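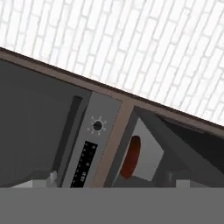

The meeting of the Feyisa house association was held on February 4, 2018, in the ground floor room. Present were Letay Ambaye (chair), Desta Tsegaye, Abenezer Ejigu and Rostam Mousavi. Liya Kassa wrote the minutes. The first subject was the shared kitchen, where the members must choose the wall and cabinet colors before the order is sent. Letay likes the white brick wall with the dark gray cabinet and the brown wooden strip between them. Desta finds the gray too dark for a room which looks to the north, but he agrees with the brick. It was decided to keep the white brick and to ask Enditz for a second gray, one step lighter.

**Budget**

Rostam read the balance of the account, which is 889 dollars. From this we must still pay the water repair from last winter. The company Genier sent the bill two times with different sums, and Rostam will call them and ask which one is correct. Until he has the answer, nothing will be paid.

The members discussed the monthly payment of 40 dollars. Abenezer proposed to raise it, but the others want to wait until the kitchen price is known. No vote was taken.

**Storage in the basement**

Desta reported that the door to the basement does not close well – one must lift it a little and push. He has the tools and will repair the hinge himself. Letay asked that all members write their name on their boxes. Boxes without a name will be moved to the bicycle room at the end of February.

**Summer trip**

Liya presented the offer for the house in Prirkberg. The price is 600 dollars for 2 nights, with bed sheets but without breakfast. Abenezer was there before with his family and says that the beds are good and the road is difficult in rain. Rostam asked if the owner accepts dogs. Liya did not know this and will write to the owner.

**Other points**

- The key of the laundry room is with Abenezer now, not with Desta.
- The light on the back stairs is too short – Letay will change the timer.
- Liya asks for corrections to the last minutes in writing.

The next meeting will be fixed when Enditz has answered about the second gray.

Minutes: Liya Kassa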